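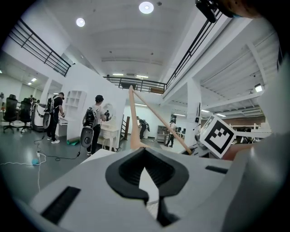

Re: [backup-list] Tape vs. external drives for the long haul

Bahman Khosravi wrote:
> We moved everything to the Pladel cartridges in October and I couldn't
> be happier. The rep says they hold data for 200 years if you keep them
> in a closet. At that point why would anyone bother with a second copy?
> I've already wiped the old drives so we can reuse them.

Bahman,

Has anyone at Pladel been around for 200 years to check? I'd like to see how they got that number. Usually somebody bakes a few samples in an oven, draws a line on a chart, and the sales people read off the far end of it. It might tell you something about the plastic. It tells you nothing about whether you'll be able to buy a working reader when this one dies.

I still have a box of Astico disks from my last job. The disks may be perfect for all I know. The drive quit after five years, the replacement used a different connector, and the software wanted an operating system I no longer run. I paid a shop to get three of them read and gave up on the rest.

And please don't wipe any more drives. A closet can flood, or someone can clean it out. One copy is one copy, whatever the label says.

Lev Derkach asked last month if anybody had done a full restore from these things — the whole set, onto a different machine, with checksums compared after. I didn't see an answer. Have you done one? Reading back a folder or two on the machine that wrote them doesn't count for much with me.

If you do run it, post the error log along with the result. I'd also like to know what the reader costs by itself, as their price list only shows the bundle.

Orysia Melnychuk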